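Radishes on a Skewer: Tips for Rings and Cups

Kitchen Tips, updated May 5, 2025

Raw radish on a skewer is a cheap garnish and keeps well in the refrigerator for a day. Most of the trouble people write in about comes from splitting. A whole radish is hard and a wooden skewer is not very strong, so one or the other gives. Hollowing the radish first fixes most of it.

Choosing the radishes

Buy them with the leaves on if you can. Limp leaves usually mean soft radishes. Squeeze one. If it gives at all, leave it in the store. Long ones are easier to turn into rings than round ones, but round ones will do. Avoid any with cracks near the root end, they will open up as soon as you cut.

Twist the leaves off at home and put the radishes in cold water for 15 minutes before you start. Scrub with a soft brush. A stiff one takes the red off and leaves white marks.

Cutting the rings

Trim both ends flat. Cut across into short pieces, a little under an inch. Stand each piece on the board and work out the center with a small melon baller or an apple corer meant for crab apples. The Mavby corer is a good size for this. A potato peeler with a pointed tip also works, turned slowly.

Leave a thick wall. Thin walls look nice for a few minutes and then curl or snap. For a ring, go all the way through. For a cup, stop before you reach the bottom. Scoring marks inside a cup do not matter if you are going to fill it. 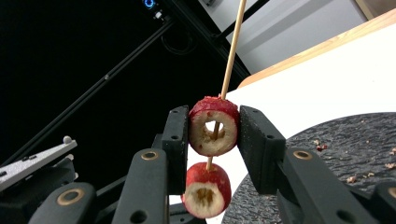 Photo: Dalibor Ďurica / Fillbridge

A ring slides on through its hole, red skin facing out. A cup has a closed bottom, so push the point into the middle of it and turn the skewer a little as you go. Put the cup on first if you want it at the lower end, where it will hide the point and act as a stop for the rings.

Keep the skewer upright or at a slant while you load it. If the rings slide around too much, the hole is too wide. Put a small cube of cheese or cucumber between them.

Soaking

Skewers for cold food do not need soaking. If you plan to grill the radishes, soak the wood for half an hour. Grilled radish loses most of its bite and some of its color.

Storing

Lay the finished skewers in a flat box on a damp paper towel, cover with another, and close the lid. Make no more than 6 to a box or the ones underneath get bent. Fill the cups right before serving. Soft cheese draws water out of the radish and goes runny.

The cores can go in a salad or be chopped into butter with salt.

Reader tip

Alžběta Skála rubs the cut side with half a lemon before the skewers go in the box. She says the flesh stays whiter that way. Use very little, or the red skin starts to bleed into it.

More in this section: Cucumber boats, Carrot curls, Keeping celery crisp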